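Sorting mixed paper clips and binder clips into a two-compartment box

Asked in Office and Desk Storage

Posted by Marisol Zavala

I have a shared desk with a two-compartment box for clips. One side is for binder clips, the other for paper clips, and both sides are labeled. In practice everything ends up mixed. The paper clips are the vinyl-coated kind in assorted colors, and the binder clips are the small size, some pastel and some black.

The total is 800 paper clips and 40 binder clips, going by the packages they came in. The paper clips hook onto each other and form chains. The binder clips catch the paper clips when the handles are up. When I try to pick clips directly out of the box, I pull up a clump, and half of it falls back into the wrong side.

What I need to know:

Is it faster to empty everything onto the desk and sort there, or to sort in the box one compartment at a time?

Which type should come out first?

Do the handles on the binder clips need to be folded down before storage?

The desk also holds a monitor with a flat stand base and a fair number of cables, so the clear area is limited to the front half. I would like to avoid moving the monitor. Sorting by color is not required.
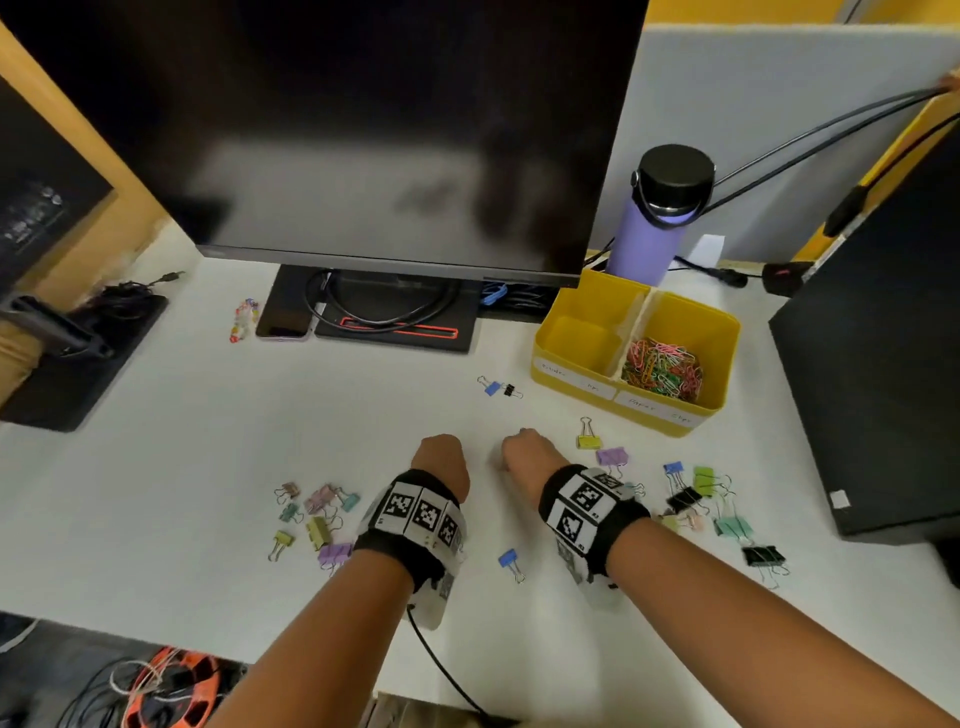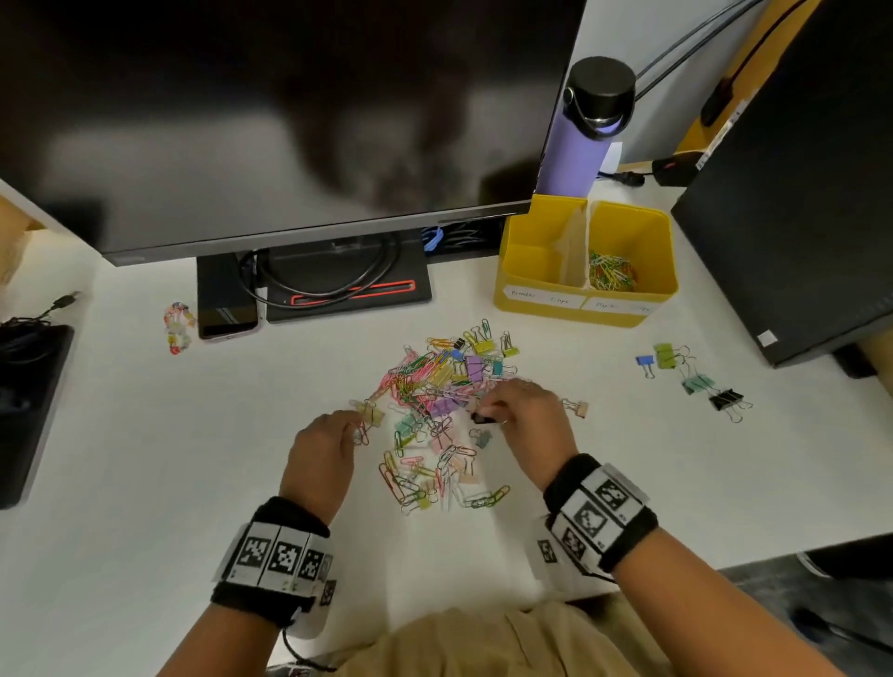
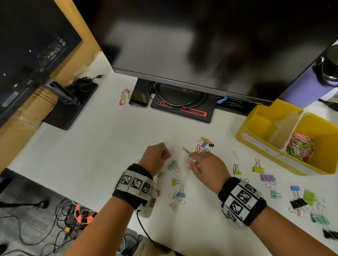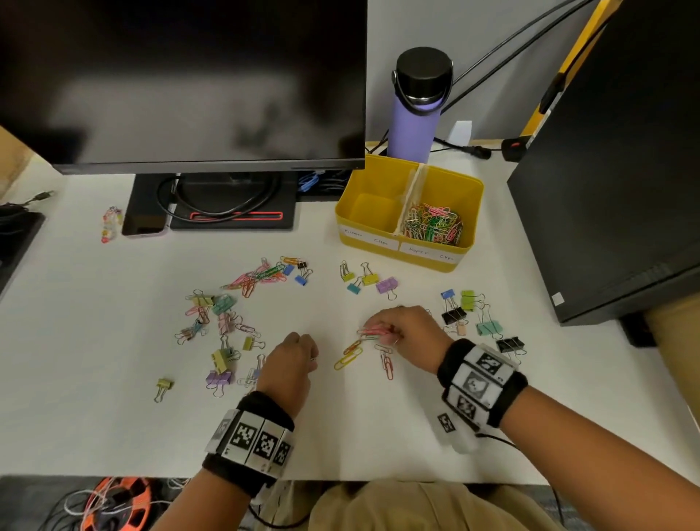
Page last changed: 29 May 2025

Posted by Raili Kallio

Empty everything onto the desk. Sorting inside the compartment is slow in my experience, as the walls keep the clips pressed together and you can only reach the top layer. A flat surface lets you spread the pile to one clip deep, and most of the tangles become visible at that point.

Procedure I use:

1. Clear the area in front of the monitor base. Push loose cables back toward the wall. Small clips will travel under a coiled cable and stay there. A phone or a bracelet near the base should be moved as well.

2. Place the box to the side of your dominant hand, labels toward you. Tip both compartments out and check the corners.

3. Spread the pile with the flat of the hand. Do not stir it. Stirring is what makes chains.

4. Take the binder clips out first. There are fewer of them and they are easy to see. Use both hands, one clip in each. If a paper clip comes up with a binder clip, squeeze the binder clip open and let it drop off.

5. Put the binder clips in their compartment as you go, or line them up on the desk outside the pile if you want to check them for bent handles.

6. What remains is paper clips. Pick the chains apart only if they are longer than three or four clips. Shorter ones can go in as they are.

On the handles: fold them flat against the body. Clips with the handles up take more room and hook through each other. I measured this once with 28 small clips in a Gramard drawer tray. With the handles up they stood above the rim. Folded, they lay below it. Your compartment may be deeper, so the difference may not matter for capacity, but it does matter for tangling.

If the divider is a separate piece of card or thin plastic, check that it reaches the floor of the box. Paper clips slide under a divider that has lifted. A strip of tape along the bottom edge is sufficient.

Vinyl-coated clips drag against each other more than bare wire ones do. If chains keep forming, store fewer at a time. I keep a working quantity in the box and the rest in the original carton.

Posted by bracket_1055

Use a magnet. A cheap one in a plastic bag, drag it over the pile, everything sticks, turn the bag inside out. Takes no time.

Comment by Raili Kallio

A magnet picks up both types together, so it does not separate them. It is useful for collecting strays from the floor or from behind the monitor. It will also leave steel clips slightly magnetized for a while, and they will cling to each other in the box.

Comment by bracket_1055

OK, for cleanup then. The Bugti pickup wand works for that, I have had mine since July.

Posted by Cladis_Desk

Agree with emptying it out. Two additions.

Put a shallow tray or a sheet of letter paper under the pile before you start. When the binder clips are out, lift the paper by two sides and pour the paper clips into the box in one movement. This saves most of the picking. Crease the sheet down the middle first so it forms a channel. With 800 clips you will need to pour in several batches, as a single sheet sags.

Second, the labels. If they are on the front of the box only, people reaching from the side cannot read them and will drop clips wherever there is space. I added a second pair on the inside back wall of our Mostari box, above the fill line. Mixing still occurs, but less.

Comment by Marisol Zavala

The letter paper method works with the space I have. I will fold the handles and tape the divider as well. Is there a preferred tape for the divider, or is ordinary clear tape acceptable?

Comment by Raili Kallio

Ordinary clear tape is acceptable. Wipe the plastic first and press the tape down on both sides of the divider.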